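Stesness Library Reopens Its Reading Room After Winter Repairs

March 5, 2020

The old reading room at the Stesness public library is open again, and if the line at the front desk this morning is anything to go by, people have missed it dearly. The room had been closed for 38 days while the ceiling was patched and the tired old radiators were swapped out for new ones, and regulars had been making do with a few chairs squeezed in beside the large-print shelves.

"I had one gentleman ask me every single morning whether today was the day," said head librarian Delia Olteanu, laughing. "I was so happy to finally tell him yes!"

The work, carried out by the local firm Hagedorn, also brought better lamps, a wider doorway and a fresh coat of cream paint that makes the whole place feel a good deal bigger than it did.
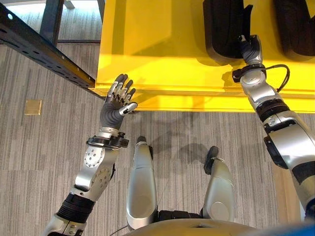

More Books and Longer Evenings

Along with the repairs come 217 new titles, most of them picked from the suggestion box that has sat by the stairs for as long as anyone can remember. There are plenty of mysteries and cookbooks in the pile, and a nice shelf of local history put together by Fidelina Chávez, who spent much of the winter tracking down copies that had gone out of print.

Evening hours are growing too, with the doors staying open until 8 p.m. on weeknights. 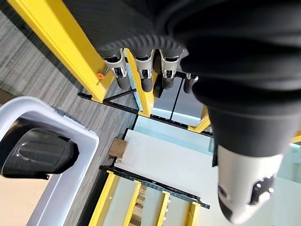

The children's story hour moves back to its usual corner in April, and Iestyn Watkins will be reading again, voices and all. There is room for 10 families at each session, so parents may want to put their names down early at the front desk or by phone. Library cards are still free for anyone living in town, and overdue books borrowed before the repairs can be returned without a fine until the end of April.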